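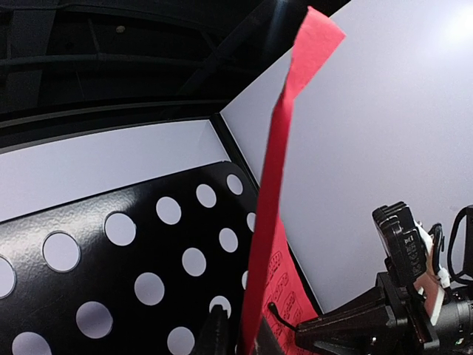

Renting a robot arm by the month: a talk with the production manager at Oltmanns

October 9, 2018

Oltmanns makes display racks and small metal enclosures in a single building outside town. Since January the shop has been using the Floslow kit from Jusard, a gripper, wrist camera and software package that bolts onto a small robot arm and is leased by the month. We asked the production manager how it has worked out.

"We had looked at buying twice and backed off both times," he said. "The price was one thing. The other was that we change jobs all the time, and the quotes we got were for a cell that did one job."

The lease covers the gripper, the camera, the cabling and remote help from Jusard's support office in Pratumham. The arm is separate. Oltmanns already had one that had been sitting under a cover.

Setup took five days. The manager said two of those went to mounting and wiring and the rest to teaching the first job. "The instructions are fine up to the point where you run the camera cable. Then there is one drawing and it shows a different arm. We strapped it the way we thought it should go and did it over twice."

Teaching is done by hand. An operator moves the arm through the job while the camera records, and the software builds the routine from those runs. Jusard recommends 40 runs for a new job. Oltmanns needed 64 for its first one and 78 for the second, which involved thin, flexible material.

"Stiff parts it learns fast," the manager said. "Anything that bends or twists when you pick it up is more work. A strip never hangs the same way two times, so you have to show it a lot of different ways. Support told us that before we started, to be fair to them."

He was asked what he would change. The fingers came up first. The standard set is too wide for some of the shop's work, and the narrow set costs extra and took three weeks to arrive. He would also like a longer cable. Lighting was another problem. White surfaces near a window washed out in the camera view every afternoon until the shop hung a blind.

"That one cost us a week of bad runs. There is a brightness warning in the software, but it is off when you get it. Turn it on."

Operators took to the kit at different speeds. One was teaching new jobs alone by the end of the first month. Another still prefers to load the finished routine and leave the teaching to someone else, and the manager said he has no problem with that.

On cost, he would say only that the monthly fee is less than the overtime the shop was paying last fall. Oltmanns has renewed for a second year and is keeping it to one arm.

"If we get the narrow fingers working on the perforated parts, we'll talk about another," he said. "I want to see a full winter of orders go through it first."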